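Can a machine make me a coffee yet

Quick one before work, the kettle's on and I've got 22 minutes.

Been meaning to write this since February. My brother in law keeps telling me the dishes will be done by robots "by the time you've paid off the sofa". The sofa has 4 payments left. So.

I've been reading and watching whatever I can find, plus pestering Peninah Ogola, who used to work the packing line at Dornetard and has seen more of these arms than anyone else I know. Her short answer — shop floor yes, kitchen no, not really. Her long answer took most of Friday evening.

On a line the box turns up in the same spot every time. Same box, same height. At Dornetard the arm did the same lift all shift and it was good at it, better than her by the end of the day, she says. Then somebody changed the tape supplier, the boxes came out a bit shinier and it stopped picking them up. Took 52 minutes to sort out. A person would of just picked up the box.

Kitchens are all shiny tape. Coffee is the one I'd pay for. Mug under the spout, press the thing, bring me the mug. Sounds like nothing. But the mug has to be found, gripped hard enough not to drop and soft enough not to squash if it's a thin one, then set down straight on a tray not much wider than it is. With no handle to hook you've got to come at it from above or squeeze the sides.
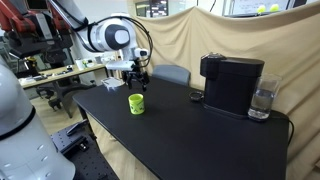
What I'd trust one with now

Hoovering. Obviously, we've had the Isen for ages and it only gets stuck under the radiator. Mowing, if the garden is flat (ours isnt). Carrying a crate from A to B. That's about my list.

What I wouldn't

Washing up, anything with glass. Folding — I watched a towel video that went on so long I made a sandwich and came back. Filling the water tank on a coffee machine, no chance, not near my sockets.

And beds. Has anyone even tried a fitted sheet? I can't do a fitted sheet.

Money

The cheapest arm I found second hand was 254 quid, a Clullumero, no gripper, no lead. Peninah says leave it well alone. I've still got the tab open.

Kettle's boiled. More on the mower next time, if the neighbours agree to lend it.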